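Community > Notices > Calls for Participants

Print this page | E-mail to a friend

Wanted: people who write letters (or used to!)

Posted Jul 24, 2020

Hi, I'm Myung-ja Jin, and I'm putting together a book of kitchen letters. By that I mean the notes and letters people write at the kitchen table, to a sister, a landlord, a kid away at college, anyone at all. My mother wrote hers between supper and the late news, and I still have a shoebox full of them from my years in Moncrieff. I started reading them again in May and couldn't stop, and now I want to read other people's too.

So I'm looking for 20 people in or near Oltdale who'd share a letter and then talk with me over the phone. You don't have to be a good writer. Spelling doesn't bother me one bit, and half of my mother's letters are about the price of onions! I'd love to hear from folks who grew up writing in two languages, and from anyone whose family moved here for work at the Diloden mill.

What I'd ask of you: one letter, sent or never sent, old or new (a copy is fine, please hang on to the original), and then two phone calls with me. The first is just to say hello and hear who the letter was for. In the second we'll go through it together, slowly, and you can tell me what you want left out. Names can be changed. If you decide later that you'd like your letter back out of the book, tell me before it goes to the printer and out it comes, no hard feelings. 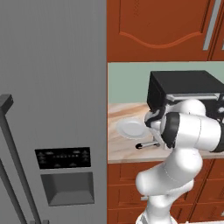 I can pay $100 to each person whose letter goes in, plus a copy of the book when it's done. It's going to be a small book, and the working title is Funus, which my editor hates, so don't get too attached to it.

If you're under 18, please have a parent write to me with you. If you know somebody who'd be perfect but doesn't do e-mail, send me their phone number (ask them first!) and I'll call. Evenings are best for me, but I can do mornings if you've got a night shift.

To join in, drop me a few lines through the contact form on this site. Tell me who you wrote to and what year it was, if you remember, and leave a good number to reach you.

Print this page | E-mail to a friend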